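Clearing the shared table: a talk with Kaj Skov

2026-04-28

Kaj Skov has cleared more tables than he has owned. He started as a kitchen helper in a school, then he worked for a moving company, and for the last years he goes to small offices and studios to help them get order in the rooms which all people use and which therefore become full. His course is called Boven. It takes one afternoon, and the participants spend most of it standing up.

I met him in room 242, on the second floor, where the long corridor turns. He had already put his coat on a chair and was looking at the floor.

"I always begin with my eyes down," he told me. "When I come into a room, people want to show me the table. They are ashamed of the table, so they talk about it. But I like to see the floor and what is under the table, because that is where things go when they have no place."

Under this one there was a white cabinet, a black bag with something of paper in it, and a power strip lying behind. The carpet is a beige one and it has darker patches where it is worn. I asked him if such a carpet is a problem for a room where people also eat.

"I would not choose it, no. But I do not tell people to buy a new floor. I tell them to eat at one table only, and that this table should be the one which is closest to the door. Then the crumbs have a short way."

The tables in question are of the simple kind, with a light wooden top and white legs. Skov is fond of them. In his opinion a light top is good for tidy people and bad for all the others, and the dark mat which is put on it changes the whole matter. On a dark mat you do not see coffee, but you see every small piece of paper.

"A mat makes a border," he said. "People put things on the mat and think, now it is in its place. It is a kind of permission. I have seen tables where the mat was so full that you could not lay down a pencil, and next to it the wood was free. When I ask why, they say that the mat is for things. So I use this. I put the mat where I want the things to be."

He does not like to begin with throwing away. In the first half of the afternoon nothing leaves the table at all, it is only moved to another side of it. Things to eat go to one end, things to drink from go to another, and whatever holds other things, a bowl or a tub, comes to the corner. I found this slow at first. Skov agreed that it is slow, and he seemed pleased about it.

"If you begin with the bin, you stop to look. You take the cup, in the bin. You take the bag, in the bin. Then you find later that the bag had food in it, and somebody is angry. I have made this mistake in my first job and it was the lunch of the headmaster."

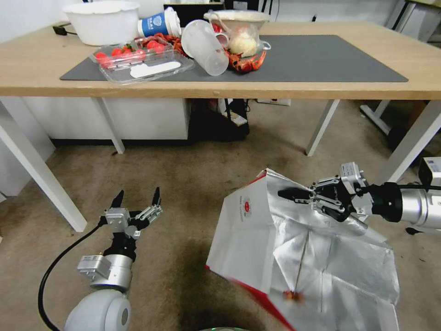
Bowl, cup, crayfish and a round thing in its bag: the table in room 242.

A table like this one he calls "mixed". It is his word for a table where food and not-food have come together and where no one remembers the order. The work with it has, according to him, a fixed beginning. You stand up what has fallen.

"A cup which lies on its side looks like rubbish, and a cup which stands looks like somebody's cup. It is the same cup! So I stand up all cups and all bottles, and then I look again. Very often the table is already half better, and I have not carried one thing away. Also you find out if there is something inside, and you would like to find this out before you lift it over a carpet."

After the standing things come the closed things. By these he means boxes with a lid, bags with a knot, tubs. He touches each of them once and reads the label if it has one. The clear boxes in which fruit is sold he likes very much, and he was able to talk about them for several minutes without a break. You see what is inside, you can put them in the fridge just as they are, and the lid tells you if somebody has been there.

"When the lid is open, I close it. I do not ask who has opened it. In a shared room this question makes only bad air."

And when the fruit is not good any more?

"Then the fruit goes, and the box is washed, and I use it for small things. Clips, batteries, the little keys. I have one at home with a label from the shop still on it. My wife has asked me to take it off. It is many years now."

For bags he has a different rule. A clear bag around one single piece of food is in his eyes a question which should be answered on the same day. Either it will be eaten, then it goes with the person, or it will not, and then it goes out in the evening. He allows no third way. Paper bags he keeps, also the crumpled ones, and he flattens them with the side of his hand on the edge of the table. He did it while we were talking, with a bag he had brought his own lunch in, and he folded it into four and put it in his pocket.

I wanted to know about the crayfish. He had placed himself at that side of the table and he looked at them in a friendly way.

"Everything with legs I take at the end," said Skov. "It is the same with coat hangers and with headphones. They hold on to each other. You want to lift one, and you lift three, and one of them falls down. So you first make free space around them, and then you bring the bowl to them. You do not bring them to the bowl."

Is this a general rule, that the container comes to the things?

"Yes, and I would write it on the wall if they allowed me. People walk with their hands full across the whole room. They make eight ways when they could make one. If you have a big bowl, put it directly beside the heap, a little lower if it is possible, and pull. My mother did it with potatoes."

He needed a large bowl for his afternoon in any case, and he recommends one to every office. It should be white or another light colour, so that one can see if it is clean, and it should be wide enough for two hands. It must be light when it is full. He has tried steel ones and found them too loud. At Jaretti, a small firm where he has given the course twice, they had three bowls of different size inside each other, and in the end only the largest was ever used. The other two had become a home for letters.
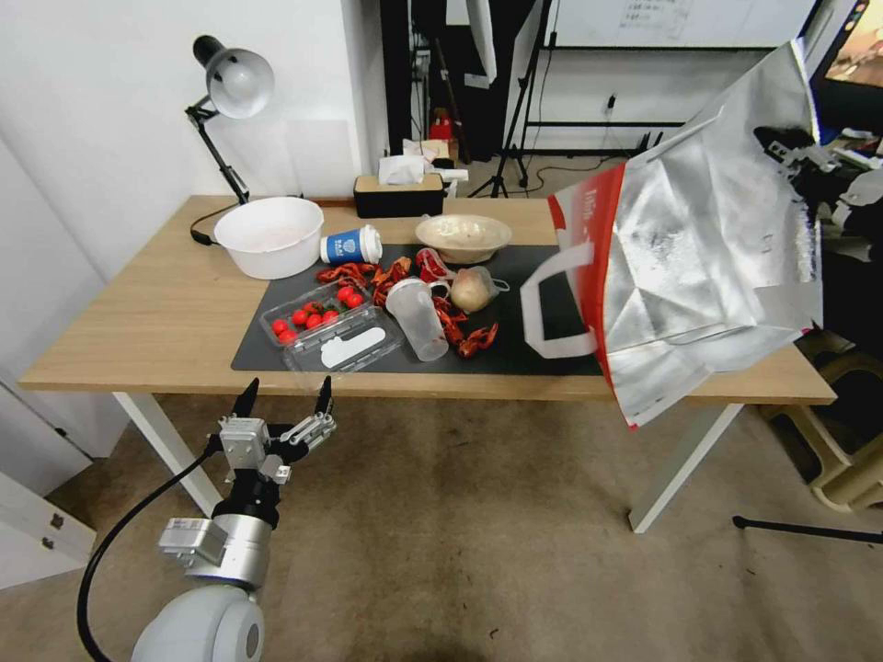

He told me that it is also important to decide who does what, before anyone has touched a thing. Two people at one table work well if each of them keeps to one side. With three people it becomes a conversation. At Nulow they had made a plan on paper with names for every month, and it was followed until June. Then it hung on the wall for a further year.

"A plan is nice, but I prefer a time. Thirty minutes before the room is closed, you stop with the work and you clear. It does not matter who is there. If you are there, you clear. If you have gone home early, you had luck. It is a little unjust and it functions very well."

I said that 30 minutes sounded long for one table.

"The first time it is too short. After two weeks you need ten, and in the rest of the time you sit down and have a coffee, and this is a good thing too. People who drink coffee at a clean table will be careful with it the next morning. I cannot prove it."

There are things he does not move. A lamp stays where it is, and he only turns it so that it does not shine in the face of the person opposite. Cables he does not pull, he follows them with the hand until he knows where they end, and if they hang down at the back of the desk he lays them up again. A box with tissues may stay on every table in the world. This he said very seriously. According to him the tissues are what people look for first when something has been spilled, and if they have to look long, they take their sleeve.

We spoke also about what happens with the bowls in which a rest of food has dried. I have expected a trick, because everyone who gives such courses has a trick. Skov has warm water. He fills the bowl, he puts it beside the sink and not in it, and he comes back later. The sink must remain free, he explained, otherwise the next person puts his cup on top of the bowl, and the one after him a plate on the cup.

"I was once in a kitchen at Schwerdtfeger where the sink was so full that they washed their hands in the bathroom. Good people, very educated. They had a machine for the dishes and it was empty. But to reach it you had to take everything out of the sink first, because the door of the machine could not open when somebody was standing there with a plate. I moved one bin to the left. That was the complete course, and I sent them only half of the invoice."

Before I left I asked him what his own table at home looks like. He thought about it for a moment.

"There is a newspaper on it. A radio. In the summer there are strawberries, if the neighbour has too many. My glasses should be there, but I usually have to search them."

The Boven afternoon is open for groups of up to eight people. Participants bring their own cloth and, if they like, a large bowl. Who wants to take part can write the name on the list beside the door of room 242.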